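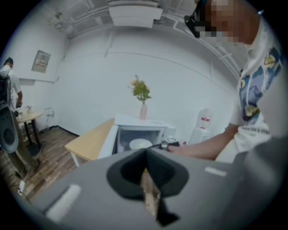
Kamran Bahrami wrote in to say that a judge with thirty years in the ring needs no scale, and that putting one at ringside would turn the miniature classes into a freight yard. His letter answered my column on weight limits, and it deserves a longer reply than the letters page allows.

The rule in question is simple. At Prinstead, as at most of the regional shows I enter, the miniature classes have an upper weight. The entry form asks the owner to state that the dog is under it. No weight is recorded on the day unless a judge asks for one, and judges seldom ask. The class is therefore defined by a number that goes unmeasured.

Bahrami's argument is that an experienced hand can tell. I accept that it can, within limits. A dog well over the line will be found out on the table by anyone competent. The trouble is with the dogs close to it. A small dog can shift by several ounces between morning and evening, depending on meals and water. Coat adds bulk without adding much weight, and a short, heavily muscled dog feels lighter to lift than its number. I have handled hounds and terriers most of my life and I would not care to sort a class to the nearest half pound.

Weighing is neither slow nor expensive. A flat platform scale of the kind vets use costs about 300 dollars and reads a fidgeting dog in a few seconds, by averaging. The October show at Grornel had 561 entries, of which the miniature classes were a small part. One scale and one steward could have weighed those dogs during check-in, before the first ring opened. The weight goes on the armband card. The judge never has to look at it, and the judging itself is unchanged.

Two objections are better than Bahrami's. Gwenllian Gape has argued that mandatory weighing would push owners to withhold food before a show. It is a real risk, and wrestling and horse racing both have it. I would meet it with a tolerance of 8 ounces over the stated limit, allowed once, with the dog moved to the standard class if it comes in above that at its next show. A fixed margin takes away most of the reason to skip a meal.

The other objection is that scales disagree. They do, if they are dragged out of a closet once a year and set down on grass. A scale needs a hard, level floor and a check weight at the start of the day. The cattle people have managed this in barns for generations.

What I cannot accept is the present arrangement, in which an owner signs a statement, the club files it, and a dog that looks heavy may win or lose according to whether the judge feels like raising the matter. Owners of honest dogs near the limit get the worst of it. They are suspected without being tested, and a rumor cannot be appealed. A written weight can.

The Prinstead rules come up for revision this year. The change I would make is one line long: replace "the owner shall declare" with "the dog shall be weighed at check-in." The tolerance can go in a footnote.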